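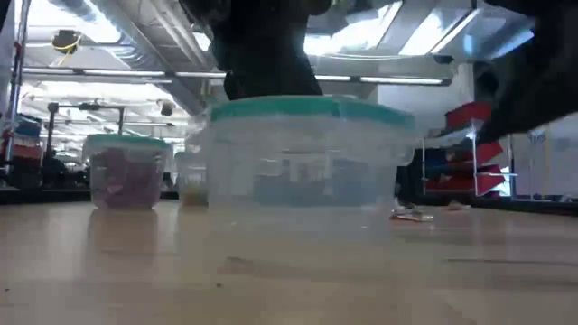

Print this page | E-mail this page

Filed under: Grants and projects > Food storage > Progress reports

Talthorpe shared kitchen: dry store and leftovers, second progress report

Prepared for Estine by Laine Šimkus, with notes from Henk Mertens (kitchen) and Nele Martens (purchasing)

1. Period covered

The report covers the work from the first delivery of containers up to the end of December. The first report dealt with the survey of the cupboards and is not repeated.

2. Work done

All open bags and part-used packets in the dry store have been moved to clear plastic containers with lids. The grant paid for 195 containers in three sizes. Nele Martens placed the order with Stusard in two parts, and both parts have been delivered. Eighteen containers were returned with lids that did not sit flat and have been replaced at no charge.

Clear walls were specified so that the level of the contents can be checked without lifting the lid. Green and teal lids were accepted in place of the white ones first quoted. The colour carries no meaning in the system, and staff have been told so, as two groups had started to use it to mark food containing nuts. Allergens are shown on the label only.

The large size is used for bulk goods and for food waiting to be divided. The smaller sizes hold cooked food and leftovers. Portions are filled on the wood-toned table, closed, labelled and then moved to the rack or the fridge. Large containers are emptied and washed before they are refilled; topping up is no longer allowed, as it mixes dates.

3. Labelling

Labels give the contents, the date of filling and the initials of the person who filled the container. They go on the side wall. Labels put on lids in the first weeks were lost track of whenever lids were swapped at the sink. Fung-ping Kwok has tested two label types in the dishwasher. The paper type comes off cleanly. The film type leaves glue on the plastic and has been withdrawn.

Strongly coloured food remains a problem. Beetroot and red cabbage have stained several of the smaller containers, and washing at a higher temperature made no difference. The stained ones are sound and stay in use, but only for the same foods.

4. Table and wrappers

The table is wiped down at 22:00 by the last group to leave. Packets and wrappers emptied during filling were being left on the table until the end of the session, where they took up space and were sometimes put away with the food. A bin has been ordered for the end of the table. Until it is fitted, wrappers are to be cleared each time a container is closed. Compliance is uneven – better in the mornings than in the evenings.

The surface of the table is in good order. No further work on it is planned under this grant.

5. Spending

Spending to date is 1,520 euros, covering containers, labels and delivery. The bin is not included, as the invoice has not arrived. No money has been moved between budget lines.

6. Open points

Latches: a small number have cracked at the hinge. Henk Mertens is keeping the broken ones so that the supplier can look at them. It is not yet known whether the fault lies in the plastic or in the way the lids are stacked for drying.

Rack: the shelf spacing suits the small and medium containers. The large ones fit on the bottom shelf only. Paiva has been asked to quote for moving one shelf.

Stock list: Evelien De Smet has set up the list and it is filled in by hand once a week. The entries for rice and lentils do not yet agree with the shelf and will be recounted before the next report.

Questions about the figures should go to Nele Martens.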